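# Lernberg Settles Its Dishwasher Question, for Now

The shared kitchen on the second floor at Lernberg has a new loading order for its dishwasher, posted Tuesday at eye level where it can't be missed.

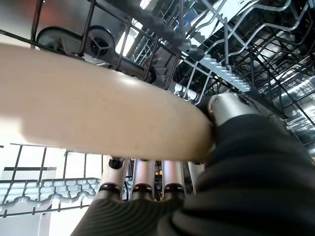
## Tall things go last

The notice runs to 60 lines, which is longer than the building's fire instructions. Its main demand is simple enough. Bowls and mugs belong in the upper rack, plates stand in the lower one, and anything long waits until both are full. Ladles have been singled out by name, with some bitterness.

Tenants at Bindex, down the hall, had favored a free-for-all. The Viklund office wanted every fork facing the same way and brought a diagram. Five lunchtime meetings later, the forks may face wherever they please, and Viklund has asked that its objection be recorded. It has been, in pencil, on the notice.

The upper rack gets a paragraph to itself. It is to be rolled out gently, all the way, and rolled back the same way, a procedure that most people at the Dollent end of the corridor felt they had already mastered. They were asked to initial the page anyway.

One matter remains open. The rules say who loads and how, down to the last teaspoon, but they don't mention emptying. A second notice is expected in March. Until then, clean dishes will stay in the machine, where they have traditionally been kept.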